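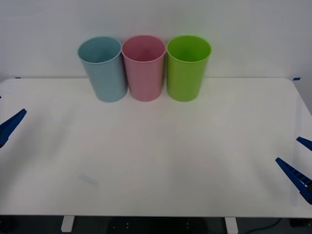
Is the Vulel kicking net worth buying if you only play at amateur level?

For most kickers it is, provided you've got a bit of flat grass and you're going to use it more than once a month.

I kick for Sketbridge, which sounds grander than it is. We're a small American football club with one decent pitch, shared with two rugby sides, and getting time between the actual posts is a weekly battle. So when my old net finally gave up (the frame snapped in a gale, and I can't say I was sorry) I went looking for something I could put up in the garden and also carry to the sideline on game day.

The Vulel cost me £102 from Pilport, with delivery on top. You get the frame in a zip-up bag, the net, four ground pegs, a couple of elastic ties and a sheet of instructions with very small drawings. It stands two metres tall once it's up, and the bag goes across the back seat of my car with room left over for helmets.

First go at building it took me ages. The poles are all the same colour and nearly the same length, and I had the two uprights swapped for a good while before my sister Imani came out, turned one round and went back in to her tea. Since then I've put bits of tape on the ends and I can have it standing before the rest of the team have got their boots on. 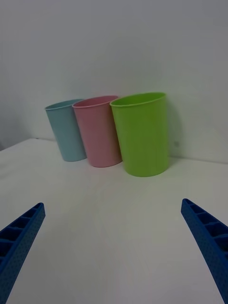

Can one person put it up alone?

One person can manage it on a still day, but the last corner of the net is much easier with a second pair of hands.

Now the important bit – what it's like to kick into. Lovely, is the short version! The pocket is deep, so the ball drops down more or less dead and you can pick it up without walking half the garden. I've put almost 400 balls into it now, mostly off a block with the odd punt when I got bored, and the netting hasn't frayed anywhere I can find. My old one used to fire the ball straight back at my shins.

The target square is less useful. It's a strip of white webbing sewn across the middle, and it sits too low for field goal work. If you aim at it you'll teach yourself to hit line drives, and they get blocked. Noemi Tran, who snaps for us, tied a bit of orange ribbon across the top third and that's what I aim at now. Much better.
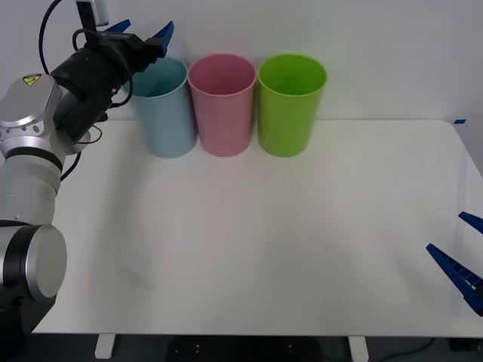 The light blue cup and the gripper.

Wind is its weak spot. The supplied pegs are thin and bend if there's a stone anywhere near, and on the sideline at Abernathy Park the whole lot went over twice before half-time. I've swapped them for proper tent pegs and hang a kit bag off the back bar as well. I do think at this price they could have put decent pegs in. On artificial turf you can't peg it at all, so you're down to sandbags, and those aren't included either.

I let my brother Thaddeus have a go too. He has a much bigger leg than me and no idea where the ball's going, and he caught the top bar square on from close in. Big clang, small scratch, no dent. I'd still stand nearer than you think you need to, as the opening is on the narrow side and a miss goes over the fence.

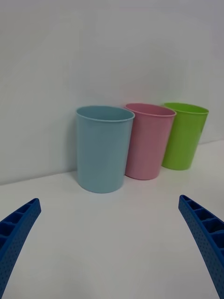 Blue, pink and green cups on the table.

Will it make you better from distance? Only up to a point. You can't see the flight, so you get nothing about hook or fade, and I still need proper posts for that. What it has done is sort out my steps. I was all over the place from 30 yards last season, and a lot of that was my plant foot creeping forward when I was tired. Doing short sets in the garden before work on a Monday has helped.

I'd knock a star off for the pegs and half of one for the webbing. If you've already got a net that stands up and doesn't spit the ball back, I'd keep it and spend the money on a few more balls. If you haven't, I'd buy this one again, and get the tent pegs at the same time.

Rochelle Baptiste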